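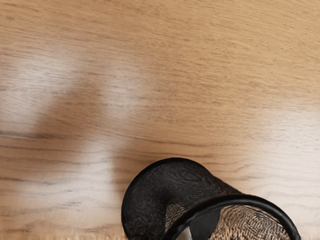 Saturday

Up before six to get the good seats by the window, which was silly because the bar at Plavwood doesn't open until nine and the game wasn't on until one. I went for a walk instead and listened to two hours of sports radio. They spent most of the first hour on the Trosex commercial. It's the one where our quarterback tries to parallel park a hay truck and keeps getting out to check the curb. A caller said he shouldn't be making commercials with a losing record. The next caller said he'd bought the sneakers. I don't need sneakers, but I do laugh at the hay truck every time.

What bothers me a little is that I liked him before all that. His second season he threw for 315 yards in the sleet against a team we had no business beating, and at the press conference he thanked the equipment guys for the dry socks and left. I decided that day he was my guy. Now he has the shoe deal and the Warkex deal and his face is on the side of the bus I take to work. He seems like the same person. It's just that I'm sharing him with people who couldn't tell you what position he plays.

Got to the bar at eleven thirty. Ordered the wings and a coffee. The table behind us was all wearing the new jersey, the gray one, which I still think looks like a dishrag. My brother says it has grown on him. He bought one in the spring and has worn it twice, and we lost both times, so he left it home today.
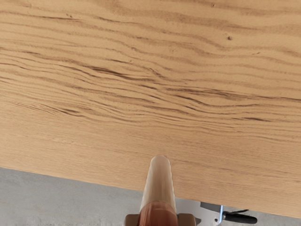

The game started badly. We went three and out, punted short, and gave up a touchdown in four plays. Then nothing much until the end of the second quarter, when he finally ran one himself, up the middle on third and 6, and got enough for the first down and a bit extra. They settled for a field goal. It was 14 to 3 at the half and the whole room went outside to make phone calls.

They ran the hay truck commercial at halftime. Hardly anyone laughed. My brother said if we were up 14 to 3 it would be the funniest thing on television, and I think he's right. I've noticed it with the other players too. When the kicker was making everything, people loved his mustache and there were fake ones for sale in the parking lot. Then he missed two in one night and the same people were saying he ought to shave and get serious. The mustache hadn't changed.

Second half was better. The defense got a fumble near midfield and we scored on a short pass to the tight end, who I had said at breakfast should be traded. Then another long stretch of punts. I had a second coffee I didn't want. With 20 seconds left we were down four and had the ball close enough to take one shot at the end zone. He rolled right, had a man, and threw it behind him. Incomplete. After that came a spike that made no sense to me, then a last throw that got knocked down, and that was the season as far as I can figure. There's a way we could still get in but it needs help from three other teams and I'm not going to sit down and work it out.

He took the blame afterward. Said he rushed his feet on the first throw and that the receiver was open. No jokes this time. The reporter asked him whether the off-field work was a distraction and he said he films those in June. Fair enough. I'd have been less polite.

Paid and took the bus home, the one with his face on it. Somebody in the back was going over the last drive play by play, loudly and mostly wrong. I kept my earphones in.

Did laundry when I got home. Called Mollah about the season tickets and got the recording, so I'll have to try again when the office is open. The deposit is due in March and I haven't decided. The seats are high up and the wind comes straight through that corner from November on. Last year I said never again and then sent the check two days later. My brother wants to move down a level and split the difference in price. I told him I'd think about it after the last home game.

Leftover soup for supper. Watched the late game with the sound off and fell asleep in the third quarter.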